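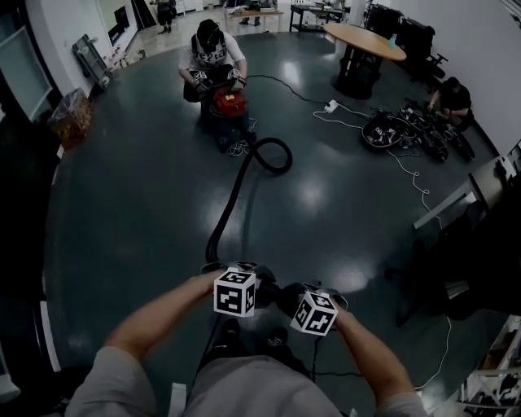
Yolanda Montoya wrote to me that a person who cares about the floor should buy a cordless vacuum and stop living like it is 1985, and that she gave her old canister away in August and has not missed it for one minute. I have thought about her message for some weeks and I want to answer it with respect, because she cleans more rooms than I do.

I still prefer the canister. I know it is heavy, I know the hose never lies where I want it, and I know the cord is always shorter than the room. But I have used both kinds, and I would like to explain what I found.

My cordless one was a Lunley. On the first day I was in love with it. It hung on the wall in the hallway and I took it down after every meal, only for crumbs. Then the winter came, with sand on everybody's shoes, and I had to choose between the strong setting, which emptied the battery before I reached the bedroom, and the weak setting, which left the sand. After 2 years the battery was tired. A new one cost 64 dollars and I had to wait for it. I paid, and I was angry the whole evening.

With a canister the motor stays on the floor and my hand carries only the hose and the tube. For my wrist this is a big difference. I can do the stairs, the sofa and under the bed in one go, and the suction at the end is the same as at the beginning. The bag is large. I change it when it is full and I do not have to knock a small plastic cup against the garbage can and breathe what comes out.

About the hose and the cord Yolanda is right. A floor on cleaning day is full of lines. There is the hose, which makes a loop exactly where you want to step, then the cord, then very often a power strip, and one more cable that belongs to something else. On a dark shiny floor a black cable is hard to see. My neighbor Nesrin Tatlı fell over hers and was limping until summer. So I have a habit now: I start at the far end of the room and come back toward the outlet, and the cord stays behind me on the part that is not clean yet.

Dark floors deserve their own complaint. They look very elegant in the store. At home they show every hair and every piece of lint, and by evening you would think you did not vacuum at all. I have one such room and I give it more time than the other three together.

I also think there is something good in a machine that you must take out of the closet. It makes the cleaning a real job with a start and an end. When the Lunley was on the wall I was cleaning a little bit all day and I was never finished.

Yolanda has a small apartment and two good outlets, and if I lived there I would maybe agree with her. In my house the canister stays. It needs a new brush for the floor head before the fall, and I am still looking for one that fits.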